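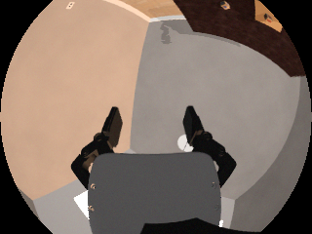 Default Settings Are Policy

2023-02-06

Most building thermostats are programmed once, on the day they are installed, and then left alone for as long as they last. The installer picks a schedule, usually the one the manufacturer shipped, and moves on to the next job. I think this factory schedule deserves the same review as a lease clause or a fire plan. In most small offices it gets no review at all.

Consider the arithmetic. A week has 168 hours. An office that is open ten hours a day, five days a week, is occupied for 50 of them. A schedule that holds full comfort temperature from early morning to late evening, weekends included, conditions empty rooms for more hours than occupied ones. The equipment is working correctly. It is following instructions that were written for no building in particular.

The usual defense is that a setback saves little, because the system has to work hard to recover on Monday morning. This confuses peak load with total consumption. Heat loss through a wall depends on the difference between inside and outside temperature, and a cooler building loses less heat for every hour it stays cool. Recovery puts back part of what was not spent. Heat pumps with resistance backup are the real exception, since a steep recovery can bring on the backup elements, and the answer there is a smaller setback and an earlier start.

A better objection is comfort. At the Potwood office, where I handled facilities for two leases, the first revised schedule started the heat too late and people wore coats until ten. Complaints came in, someone pressed Hold, and the thermostat stayed on Hold until July. A permanent hold is worse than a bad schedule. The lesson I took from it concerns the Hold button more than the start time. An override should expire. On the Erden units in that building it could be set to lapse after 4 hours, but the option sat in an installer menu behind a code and shipped turned off.

Manufacturers know most of this. They ship conservative defaults because a cold tenant calls the support line and a high utility bill does not. That is a rational choice for the manufacturer and a poor one for whoever pays the bill. When the Pacheco building changed managers, the new contract required the contractor to hand over a printed schedule for each zone, signed by the tenant. It added one page to the closeout package. I would like to see that page in every contract.

I would not make the schedule mandatory by code. Occupancy varies too much between a dental practice and a print shop, and a fixed rule would become another default. Requiring that somebody choose the schedule, and write down the hours, is enough. Expiring overrides should be turned on at the factory. The installer code should be printed in the owner's manual, where the owner can find it.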